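Last updated: 29 June 2022

We use cookies to make this gallery work. Accept or manage settings.

I've been putting together the kit list for our Sison project, and I promised I'd share some of the simulation work — so this is the start of the gallery! The Finavgate licence cost us £739, which stung a bit, but it's a lot cheaper than buying the wrong arm (and I very nearly did).
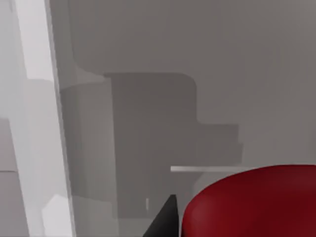

Fingers are the bit of the budget I keep changing my mind about. Cimance want £113 a pair and Fellari want £60, and I'd love to save the money if the cheap ones will do. What I'm looking at here is how a tapered black finger sits right beside something big, rounded and glossy like the red thing — smooth curves are my worry, so I've put £20 aside for rubber pads as well. I'll decide on the order in July, once I've run both sets through the same jobs.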